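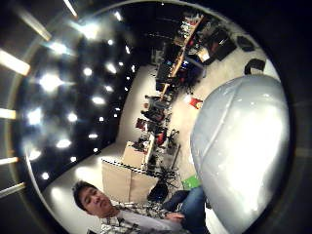
How often must the stairs and corridors be inspected?
Every month, and once more after any work by an outside firm which needed ladders, cables or open ceiling panels.

Monthly walk-round, Wodton building, ground floor to second floor
Date of inspection: 3/26/19
Inspected by: Oľga Matoušek
Previous inspection: February

Marks used: OK = in order. R = repair needed. W = watch, look again next month. N/A = does not exist on this floor.

Please read the comments also when the mark is OK. Some things are in order today but only because I moved them myself.

1. ENTRANCE AND RECEPTION

1.1 Front door opens fully and closes by itself. OK
The closer was adjusted after February. It closes softly now and one does not need to push with the shoulder.

1.2 Door mat flat, no lifted corners. R
The left corner is lifted again. The tape from last time has lost its glue. I ask for a mat with a heavy rubber edge, and no more tape please. Until it comes, the mat is rolled up and put behind the reception desk, and the floor must be wiped when it rains.

1.3 Visitor book in place, with pen. OK
Many visitors write the time of arrival and forget the time of leaving. In a fire alarm this makes the list useless. Reception should ask each person at the door when they go.

1.4 Evacuation plan on the wall, correct floor, readable. W
The plan is correct but faded from the sun. The arrow to the side exit is almost pink. A new print is ordered from Ševčík, together with the two for upstairs.

2. STAIRS

2.1 Handrails firm on both sides. R
Main stairs: firm. Back stairs: the rail between ground and first floor moves when you lean on it. The upper bracket has one screw missing, and the hole in the plaster is too wide for a new screw of the same size. It needs a longer plug. I have put a notice there, but a notice does not hold anybody who slips. Urgent.

2.2 Edges of steps visible and not worn. W
The yellow strip is worn through in the middle of the lowest 2 steps, where everybody puts the foot. The rest is good.

2.3 Stairs free of stored things. OK
I found a box of printer paper on the first landing and carried it to the store room. In February it was the same place and, I believe, the same box. The landing is a part of the escape route also when the box is small.

2.4 Lighting on stairs, all lamps working. OK
Checked with the daylight blinds down. The motion sensor on the back stairs is slow: you are already on the third step when the light comes. It is within what the supplier allows, but I would like it quicker and will ask Basier if the setting can be changed.

3. CORRIDORS AND FIRE DOORS

3.1 Fire doors close completely from any position. R
First floor, door next to the copy room: stays open by a hand's width. The carpet was renewed and is thicker than the old one. The door rubs on it. Either the door must be shortened by a joiner who is permitted to work on fire doors, or the carpet must be cut back at the threshold. Please do not let anybody plane the door without asking, as the certificate is lost in that moment.

3.2 No fire door held open by a wedge or other thing. R
One wedge removed, second floor, kitchen door. I have it in my drawer and it will not be returned. If the kitchen door must stand open because of trays, we can ask for a magnetic holder which releases with the alarm.

3.3 Corridor width free along the whole length. OK
The coat stand on the second floor was turned so that the feet no longer stick out. Thank you to the person who did it.

3.4 Cables across walking areas. W
There is a cable bridge in front of the meeting room. It is the correct kind, but it slides on the smooth floor. It should be removed after each meeting and hung on the hook.

4. FIRE EQUIPMENT

4.1 Extinguishers in place, seal unbroken, pressure in the green. OK
All 12 checked. The one by the server cupboard hangs a little behind the plant. I moved the plant and not the extinguisher. Please leave it so.

4.2 Yearly service label valid. OK
Serviced by Cirar. The labels are filled in by hand and two of them are hard to read, but the year is clear.

4.3 Fire blanket in kitchens. OK
The pull tapes hang free. On the first floor somebody had tucked them in behind the cover so that it looks tidy. They must hang down.

4.4 Call points not covered. OK

4.5 Alarm test done and written in the log. W
The test was done but the log has only a signature and no note about which call point was used. We should use a different one each time, otherwise we always test the same one and know nothing of the others.

5. KITCHENS

5.1 Kettles and toasters: plug, cable and body undamaged. R
Second floor kettle: the cable is bent sharply where it goes into the base and I can see the inner colour of the wire. Taken out of use and labelled. The toaster crumb tray was full. Emptied by me, but this is a task of the kitchen rota and not of the inspection.

5.2 Extension leads not connected one into another. OK
In February there were two in a row behind the fridge. Now the fridge has its own socket.

5.3 Floor dry, no leaks under the sink. OK

5.4 First aid box complete and in date. R
Missing: the small plasters and one pair of gloves. The eye wash is still in date but not for long, so I ordered it with the rest. When you take the last plaster, please write it on the paper inside the lid. I do not ask who cut the finger, only what is used.

6. STORE ROOM

6.1 Heavy things on low shelves. R
Boxes with old files are again on the top shelf. The heaviest weighs 15 kg on our scale. One person cannot take it down safely from the step stool. They should go to the lowest shelf and the empty folders should go up.

6.2 Shelves fixed to the wall. OK

6.3 Step stool stable, rubber feet present. OK

6.4 Cleaning products in original bottles, with label. W
One spray bottle has no label. The cleaning lady knows what it is and I believe her, but the next person will not know. Label to be written.

6.5 Space under the ceiling detector kept free. OK

7. ITEMS FROM THE LAST INSPECTION

Loose socket in the small office: repaired.
Lamp over the side exit: repaired.
Outside step with broken edge: not repaired. The mason was here and measured but no date was given. The cone stays there. I have asked again in writing.

8. ORDER OF REPAIRS

Before anything else: handrail on the back stairs (2.1), fire door by the copy room (3.1).
Then: kettle to be replaced (5.1), first aid box (5.4), heavy boxes down (6.1).
When the deliveries come: mat (1.2), evacuation plans (1.4), strips on the steps (2.2).

Comments from colleagues can be written under this line or told to me in the small office. If you repair something by yourself, please tell me before you do it and write the item number, so that I can look at it next time.

Copy 1 to reception, copy 2 to the safety folder.

O. Matoušek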